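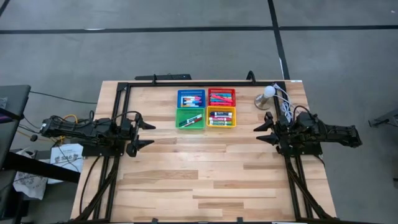
拼条木台面，浅黄与棕褐木条相间，灰色水泥地面。

Ralura 拼条实木台面

产品类别：台面板 / 工作台面
适用场所：车间、工作室、厨房、学校手工教室、门店柜台
供货形式：整板、定尺裁切、带开孔加工

产品说明

Ralura 台面由实木条侧向拼接而成，木条沿长度方向排列，胶合后双面砂光。同一块板上的木条取自不同的板材，颜色有深有浅，纹理走向也不一致，属于材料本身的特点。对颜色一致性有要求的客户，请在下单时选择“选色”工艺，交货期会相应延长。

台面不含桌腿和支架，需要配套支架的请看页面后部的配件部分。

树种

榉木：硬度较高，纹理细，颜色偏浅，是订货最多的一种。受潮后变形比橡木明显，不建议装在水槽两侧。
白橡木：纹理粗，耐潮性较好，可用于水槽台面，开孔断面必须封油。接触铁器和水时会出现黑斑，使用中应避免把湿的铁制工具留在台面上。
桦木：颜色最浅，节疤较少，价格低于橡木。适合绘图、缝纫、装配一类的轻中度作业。
白蜡木：弹性好，抗冲击，适合安装台钳。年轮线清晰，涂油以后颜色加深较多。

规格

最大长度：4000 毫米
宽度：600、700、800、1000 毫米
厚度：22、27、38、45 毫米
木条宽度：40 毫米，38 毫米以上厚度可选 60 毫米
拼接方式：指接条或通长条
含水率：出厂时 8% 至 10%
砂光：双面，最后一道 150 目
边缘：直边，棱线倒圆 2 毫米
胶水：耐水型，固化后无色

22 毫米厚的板只用于覆面，也就是铺在原有台面或柜体上，不能单独跨空使用。需要敲击、安装台钳或者放置较重设备的，请选 38 毫米或 45 毫米。

指接条与通长条的区别

指接条由短料接长，接头呈锯齿状，台面上能看到交错的接缝。通长条从板的一端到另一端没有接头，外观较整齐，价格也高。两种做法用的胶和压合条件相同，平放使用时承重差别很小。长度超过 3000 毫米的通长条只供榉木和白橡木，其他树种请选指接条。

支撑与跨度

38 毫米厚台面，支撑点间距不超过 900 毫米；45 毫米厚台面，不超过 1200 毫米。长度 2000 毫米以下的台面，两端各设一组支架，中间加一根横撑。更长的台面至少设三组支架。

前沿悬挑不宜超过 300 毫米。需要更大悬挑的，请在板下加金属托臂，托臂长度不小于悬挑部分的三分之二。台面上要固定较重的设备时，应让固定点落在支架或横撑上方，并用贯穿螺栓加大垫片，不要只靠木螺钉。

表面处理

出厂有三种状态可选。

素板：只砂光，不涂任何东西。到货后应尽快上油，上油前不要拆掉包装膜长期放置。
油面：双面各涂两遍 Nultar 硬质木油，晾干后发货。拆包后有轻微的油味，通风几天会散去。
漆面：水性哑光漆，双面涂装。日常清洁省事，划伤后不能局部修补，需要整面打磨重涂。

车间和手工教室一般选油面。油面用久了会有划痕和污渍，用 180 目砂纸顺纹打磨后补油即可，不必拆下台面。直接接触食物的台面请选素板，自行涂食品用途的油，订货时注明。

无论选哪一种，底面和四边都要处理。只涂正面的板，上下吸湿不一致，容易向上翘起。

安装

台面到货后，先在安装的房间里平放两天以上，下面垫等高的木方，垫木间距不大于 500 毫米。不要靠墙斜立，不要直接放在水泥地上，刚做完抹灰或地坪的房间应等干透以后再进板。

固定时要留出木材横向胀缩的余量。800 毫米宽的板，在干燥和潮湿季节之间宽度会有几毫米的变化。支架上的孔请开成长圆孔，长圆方向与板宽方向一致，中间一排螺钉拧紧，前后两排拧到贴合为止。也可以使用 Z 形扣件，底面开槽安装。不要用胶把台面粘在钢架或柜体上。

靠墙安装时，板与墙之间留 5 毫米缝，用压条或弹性密封胶遮盖。

螺钉长度按板厚减去 10 毫米再加上支架翼板厚度计算。榉木和白蜡木硬度高，应先打导孔，导孔直径取螺钉芯径。

开孔和裁切

裁切请用细齿圆锯，锯口一侧贴胶带可减少崩边。开灶具孔时，孔边与台面前后沿的距离不小于 50 毫米，内角做成半径不小于 10 毫米的圆角，直角容易从角上开裂。孔的断面涂油两遍，灶具孔四周再贴铝箔隔热带。

可由工厂代为加工的项目：直线裁切、斜角裁切、圆角、圆孔、矩形孔、线缆孔、底面开槽。加工图请标明正面、前沿和木纹方向，尺寸单位用毫米。没有标注正面的图纸，一律按俯视图处理。裁切公差为正负 1 毫米，孔位公差为正负 1 毫米。

日常使用与保养

用拧干的布擦拭，顺着木条方向擦。洒上的水、茶、酱油、切削液应及时擦掉。不要用钢丝球，也不要用含氨或含氯的清洁剂。

热锅、热风枪头、电烙铁不要直接放在台面上，请用隔热垫。室内相对湿度保持在 40% 到 60% 较为合适，有地暖或集中供暖的房间，冬季端部可能出现细小裂纹，涂油可以减轻。裂纹宽度在 1 毫米以内的，用同色木蜡填补后打磨。

油面台面头一年每三个月补一次油，之后每年一到两次，用量大的位置随时补。方法是清洁、晾干、薄涂，15 分钟后把多余的油擦净，过夜后使用。油没有擦净会发黏。擦过油的布请摊开晾干或浸水后再丢弃，揉成团堆放有自燃的危险。

配件

Kurian 钢制支架：方管焊接，黑色粉末喷涂，高度 720 毫米和 850 毫米两种，带可调脚。每组含螺钉和垫片。
Kurian 横撑：按台面长度裁切，与支架配套。
Tirkus 台边收口条：铝制，用于两块台面对接，或遮盖靠墙缝隙。
Nultar 硬质木油：每罐 1 升或 2.5 升，透明、微白两种。微白可以减缓榉木和桦木变黄。
Z 形扣件：每包 10 个。
对接螺栓：用于两块台面端头连接，底面铣槽可由工厂代做。

包装与运输

单板用泡沫膜包裹，四角加纸护角，外层缠膜。三块以上打木托。长度超过 3000 毫米的板由货运车辆送达，卸货由收货方负责，请提前确认电梯和楼梯转角能否通过。45 毫米厚的整板较重，搬运至少需要两人，长板需要四人。

收货时请当场检查外包装，有破损的在送货单上注明并留存照片。板面问题请在安装和裁切之前提出，已经裁切或开孔的板不再退换。

交货期

标准规格素板：5 个工作日
油面：10 个工作日
漆面：15 个工作日
带开孔加工的订单：在以上基础上增加 4 个工作日
选色：视备料情况另行通知

每年九月学校集中订货，油面和漆面排期较满，有工期要求的请提前下单。

常见情况

台面到货后略有弯曲。每米长度内弯曲不超过 2 毫米属于正常范围，固定到支架上后可以拉平。超出这个范围的，把凸面朝上平放几天再测量，仍然超出的联系换货。

正面出现小节疤。直径 8 毫米以下的活节允许出现在正面，死节在出厂前用木塞或填料修补。底面的节疤和色差不作为退换理由。

不同批次颜色不一样。后期加购的板与原有的板放在一起会有色差，浅色木材见光后会逐渐变深，一般半年后差别减小。同一房间需要多块台面的，建议一次订齐。

台面上长期压着设备或垫子的地方颜色较浅。这是遮光造成的，移开后会慢慢接近周围的颜色。

订货时请提供：树种、长宽厚、拼接方式、表面处理、加工图、收货地址和卸货条件。样块为 100×150 毫米，每个树种一块，油面和素面各半，可随支架样本一并索取。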